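Inspection checklist, first printing: "The Drirton Signal" (thriller, paperback)
4 December 2019, by Mulugeta Ambaye

Checked at the Birngate store before the copies go on sale. I opened 20 copies from the 100 delivered. Print run on the packing slip: 2000.

1. Cartons dry and closed – OK. One corner is crushed, books inside are fine.

2. Title and author on spine – OK. Wellington Lacerda is spelled correctly this time. On the November proofs it was with one "l".

3. Cover color – OK with comment. The red of the submarine is darker than on the proof. I would not send it back for this.
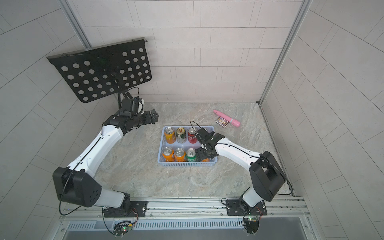

Two robot arms, with one gripper over a light blue basket of cans.

4. Binding – NOT OK in two copies. The glue is weak at chapter 7, where Caruso finds the second body, and the pages come out if you open the book flat. Both copies are put aside with a yellow paper inside.

5. Page order – OK. I read the last line and the first line at every change of section. The prologue is still printed in italics, all six pages of it, and it is tiring for the eyes. Not a fault of the printer.

6. Blank or doubled pages – none found. 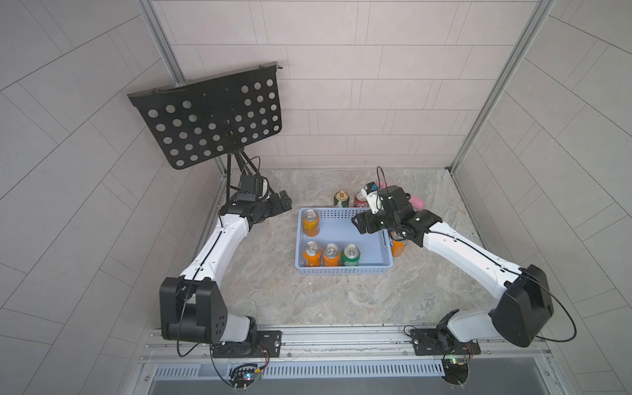
7. Barcode and price – OK, scans at the front desk. The price sticker must not cover the quote on the back.

8. Excerpt from the next book, "Zistlow", at the end – OK, but it gives away who survives the attack on the harbor. Please ask the publisher if this is intended.

9. Display tower near the door – NOT OK. It is taller than my shoulder and it moves when a person walks past. Take off the top two rows and keep the exit free.

10. Signed copies – not yet received, check again.

Result: accepted, except for the two copies under point 4. Point 9 must be done before opening.

Filed under: Thrillers & Suspense, Stock Checks

Contact | © 2019 Birngate Books | Back to top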